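How Do You Teach a Robot to Tidy Up?

Do you ever get told to clean your room? Me too, and I'm a grown-up! So when I heard you could get a robot kit that learns to put things away, I wanted to find out more. It's called Obi, and a company called Tekel makes it. Schools and libraries can borrow one for a few weeks, and the one I got to know lives at the Troltside library in Virkuvville.

Obi is really two arms that work as a team. Each arm ends in a gripper, a bit like a thumb and one finger pinching together. Try picking up your socks like that — it's harder than you'd think! 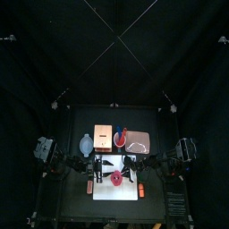
My favorite part of the kit is the practice table, where the arms get their lessons. A robot doesn't know what a cup is until it has had plenty of practice with cups, and cups are only the start. Think about how different things feel in your hand. A fuzzy pink toy like the one on the white paper is a whole different job from a plastic bowl with little handles, or a wooden box with a slot in the top. Squeeze too hard and you could squash something. Squeeze too softly and — oops — down it goes.

So how many tries does Obi need? Lots! The library kids kept a chart, and by September they had written down 1,141 tries. Picking up a soft toy took 164 of them before everyone was happy with it. Putting a spoon in a cup took 800! (I felt a lot better about my piano lessons after that.)

If you'd like your school to borrow Obi, ask a teacher to write to Tekel. The kit comes with 200 activity cards, and the one with the sock puppets is the best.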